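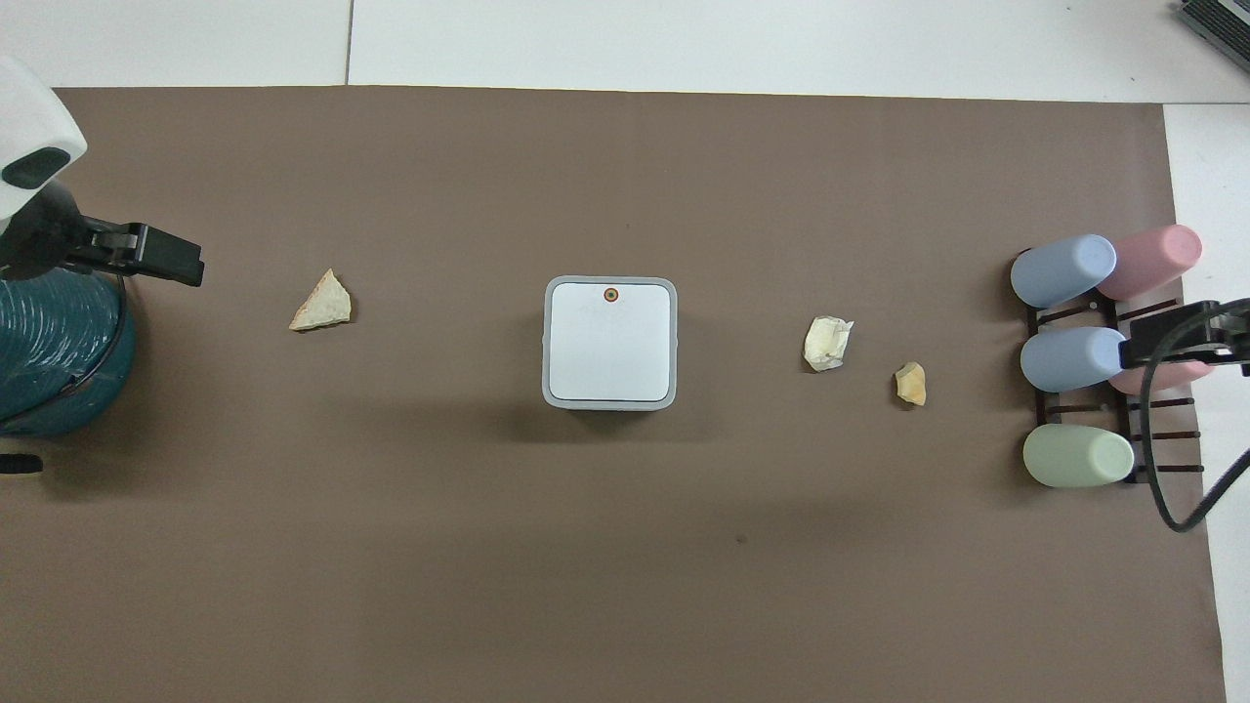

*Reading time: 9 minutes (1504 words, full chapter)*

# Chapter 2: Inspection and Maintenance Records

Menaka Dewan and Dilruba Bhuiyan

An aircraft carries two histories. One is in the airframe itself, as wear, repairs, and replaced parts. The other is in its records. A mechanic can measure the first directly, but many questions can be answered only from the second. The age of a hose, the total time on a propeller, and the method used for an old skin repair are seldom clear from the part alone.

This chapter covers the records kept for small piston aircraft in private and club use. Overhaul records for engines and propellers are treated separately in the next chapter, although the entry format is much the same.

## 2.1 Terms

**Total time in service** is the sum of all flight time since manufacture. It does not return to zero after a repair or a change of owner.

**Time since overhaul** applies to a component. It begins at zero when the component is returned to service after overhaul. An entry that gives this figure should also give total time, if known.

**Inspection interval** is the limit between two inspections of the same kind. It may be stated in flight hours, in calendar months, or in both. Where both are given, the limit reached first applies. 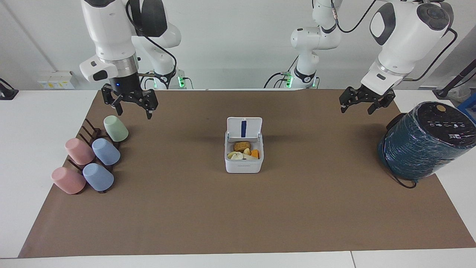 The distinction between hours and calendar time matters most for aircraft that fly little. Seals harden and corrosion advances while the airplane sits in a hangar. A low total time is therefore weak evidence of good condition, and it should be read together with the dates of the entries.

## 2.2 The Basic Entry

Each maintenance entry should contain:

- a description of the work, or a reference to the data used
- the date the work was completed
- total time in service at that date
- the signature and certificate number of the person approving the work

Consider an aircraft operated by the Womico flying club. Its airframe log contains this entry:

> 10 Jan 2020. Total time 1504 hours. Removed and replaced left main wheel bearings. Repacked with grease per maintenance manual. Wheel rotation checked, no play found.

The description is adequate. It names the side, the part, the work, and the check performed afterward. The signature line, omitted from the extract, completes the entry.

If the club's program calls for a wheel inspection every 100 hours, and this work included that inspection, the next is due at 1604 hours total time. The entry as written does not say that the inspection was done. A later reader cannot assume it, and the earlier due time remains in force.

## 2.3 Gaps and Conflicts

A second aircraft, kept at Salazar, has a log in which total time falls by 9 hours between consecutive entries. Two causes are common: an error in copying the meter reading, or a meter replaced without a note of its starting value. The first step is to compare the airframe log with the engine log and the flight records for the same period.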